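Sloping back garden in Emley — terrace it or leave it?

Garden & Outdoors > Landscaping and hard surfaces

mastus_lane
Hi all, long time reader, second post I think. We moved in last July and the back garden slopes away from the house, not madly, but enough that a football ends up in the bottom hedge every single time. It's heavy clay and the bottom third is a bog until spring.

I've had two quotes. Chiriac Landscapes want to do two terraces with sleeper walls and a flight of steps. The other chap (one man and a van, very nice) says leave the slope alone, put a drain across the middle and plant the bottom up with things that like wet feet. His is a LOT cheaper. My heart says terraces, my bank account says van man. Anyone done either?

Dace Bite
Van man, every time. We had terraces at our last place and I spent eleven years looking at walls. Lovely for the first summer, then the front of the lower one started leaning and you couldn't get a mower down the steps without a second person. Dogwoods, astilbes, a big clump of flag iris at the bottom and you'll forget it was ever a bog.

clayandtears
Have to disagree with Dace there. Walls lean when there's nothing behind them to let the water out. If Chiriac are putting in gravel and a pipe at the back of each wall they'll be fine. Does the quote say?

mastus_lane
It says "backfill as required", whatever that means! I've emailed to ask. The walls come to 39 sleepers all in, new softwood, treated.

clayandtears
Hmm. I'd want it in writing. And ask how deep the posts go, softwood sleepers on clay want something solid holding them up.

mastus_lane
Will do. I went out at lunchtime with a string line and a couple of canes to see what the drop really is, and it's 256 cm from the patio edge to the hedge. More than I'd guessed, you don't notice it when you're stood at the kitchen window.

Also the patio itself is staying whatever happens — it's ugly but it's level and I can't face another skip.

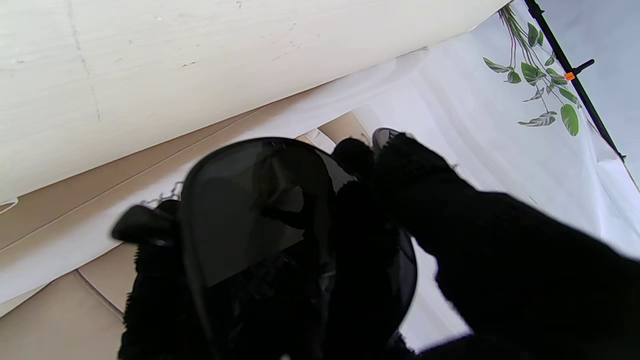 Dace Bite wrote back that a drop like that doesn't change a thing, and that a winding path with a few shallow steps cut into the bank would get you to the bottom perfectly well. Spend what you save on decent sized shrubs, and don't let anyone sell you bark chip on a slope, it'll all be in the hedge with the football by November.

plot_313
Ha, can confirm about the bark. Ours went in one night.

Can I throw in a middle option? One terrace. Have a flat bit straight off the patio, big enough for a table or a paddling pool, one low wall, and let the rest slope down and go a bit wild. We did that and it's the only part of the garden the kids use. I'd still have the drain though, just below the wall.

clayandtears
That's not a bad shout. Lower wall, less weight behind it, fewer sleepers to pay for.

Dace Bite
It's still a wall.

plot_313
It's knee high Dace, you can sit on it with a cup of tea :)

mastus_lane
Oh I quite like that. Would van man do a single wall do you think, or is that asking for trouble? He mostly seems to do fencing and drains.

plot_313
Ask to see one he's done that's had a few winters on it. If he's got one to show you I'd be happy enough.

clayandtears
And where's the drain going to empty? Don't let it just run at the hedge if there's a neighbour on the other side.

mastus_lane
There's a ditch behind the hedge, not sure who it belongs to. Will find out before anybody digs anything. Chiriac have just replied by the way — gravel and perforated pipe behind both walls, but it's extra. Of course it is.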